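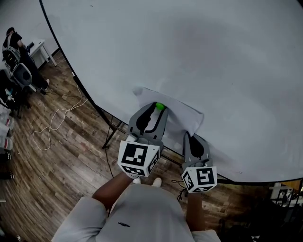
Reviews > Demonstration Hardware

Zokent Hand-Held Gripper Pair, second revision

Zokent sells its hand-held grippers as a matched left and right pair, with a head-mounted camera offered separately. We tested the pair with the head camera for most of September on tabletop work involving thin sheets and small light objects. The first revision was covered on this site when it came out, and most of the complaints in that review concerned the trigger. The trigger has been replaced.

Construction

The body is a gray housing around a black trigger and grip section. Screws are exposed and can be reached without taking anything else off. The marker cube mounts at the base, white with black patterns on each visible face, and stays clear of the fingers in every wrist pose we tried. The cable on ours leaves from the wrist end. It hangs free, and on reaches across the body it catches on the edge of the table. A clip would fix it. Zokent does not supply one, so we used a hook-and-loop strap.

The fingers meet in a V when closed, with textured pads on the inner faces. The pads are the consumable part of the system. Zokent rates a set at 3,000 closures. Ours were replaced at more than 2,000, when the texture near the tips had worn enough that thin material began to slide out under light tension. Wear was uneven between the two hands, and the pads are sold only as a full set for the pair.

Trigger

The old trigger had a dead zone at the start of its travel, followed by a sudden close. On the new one, finger motion follows trigger motion through the whole stroke. The return spring is still stiffer than it needs to be. Operators with small hands reported fatigue at the base of the thumb before the end of a session, and the second half of any long set of episodes showed it: closures were later, and a little harder, than in the first half.

Trigger position is logged along with finger opening. The two values disagree slightly when the fingers are closed on something stiff. Use finger opening for training. The manual recommends the same, in an appendix.

Thin material

Our main task was pinching and repositioning a crumpled white cloth with a small green ball on it, two-handed, on a white table. White on white is hard on any camera-based system, and it was chosen for that reason. A demonstrator can find the edge of a cloth by feel. With these grippers on, that sense is reduced to a faint change in trigger resistance, and new operators tend to squeeze early and bring up a fold where they wanted a single layer.
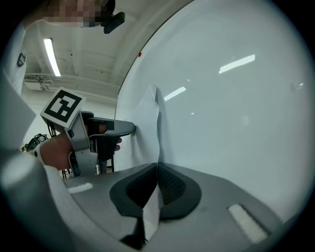
The habit that helped most was resting the finger against the surface first and closing second. Once operators had adopted it, we recorded 100 episodes with the same cloth and discarded far fewer than in the practice block. The flat finger tip has a slightly rounded end and slides under an edge without snagging. It is too broad for a single corner of very light fabric, and we would like to see a narrow tip offered as an accessory.

Grip on the ball was secure at the middle of the pads. At the very tip it was not, and a ball held there tends to roll out as the fingers finish closing. A policy trained on tip grasps will reproduce tip grasps, so brief the demonstrators before recording and reject those episodes early.

Cameras

Each gripper carries a wide-angle camera looking out past the fingers. Coverage is very good. The fingertips, the work and a large part of the room are all recorded together, and the tips stay in view through the full range of the trigger. Distortion toward the edge is heavy but stable, and the supplied calibration held for the entire test. 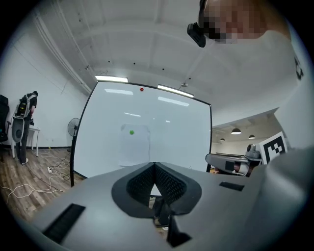

Exposure is the weak point. Under overhead fluorescent tubes, a glossy white surface returns long bright streaks, and automatic exposure reacts to them by darkening everything else. Since the streaks move with the wrist, so does the exposure. We switched to manual settings on the first afternoon and never went back. The setting is not retained when the unit is powered down, so it has to be entered again at the start of each session. That should have been caught before release.

The side effect of such wide coverage is that everyone nearby ends up in the recording. Zokent's export tool pixelates faces by default. It is slow but missed very little, and it can run unattended overnight.

Tracking

Position is recovered from the marker cubes and the onboard inertial unit. With one cube in view of the head camera, tracking was steady. The usual failure was a crossed-hands pose where one forearm covered the opposite cube. The software bridges short gaps and flags longer ones, and the flags are written per hand, so an episode can be kept if the idle hand is the one that dropped out.

We also ran the Paseck alignment package on the same recordings. It recovered several episodes Zokent's own software had rejected, at the cost of a much longer processing time. Both read the native files without conversion.

Compared with the Iltitz leader arms

Iltitz takes the other approach, with a pair of bench-mounted leader arms driving a follower. The arms give cleaner joint data and there is no question of whether the robot can reach a recorded pose. With the Zokent pair, an operator can easily make a wrist motion the robot cannot copy, and the reach check only runs after export. For bench work with rigid parts we would still choose Iltitz. For cloth, or for anything that requires moving around the table, the hand-held pair is quicker to record with and much quicker to teach.

Problems noted

The charging light is the same color for charging and charged.

Marker faces scuff. Two had lost contrast at the corners by the end of the test. Replacement labels can be ordered from Pickering, the distributor, and must be applied dead square.

The left and right units look alike when set down, and the software does not warn you if they are swapped. Put tape on one.

Verdict

Recommended for soft-material and two-handed work, with manual exposure and a spare set of pads. Owners of the first revision should ask Pickering about the trigger assembly, which fits the older housing and is sold as a separate part. The head camera bracket has not changed.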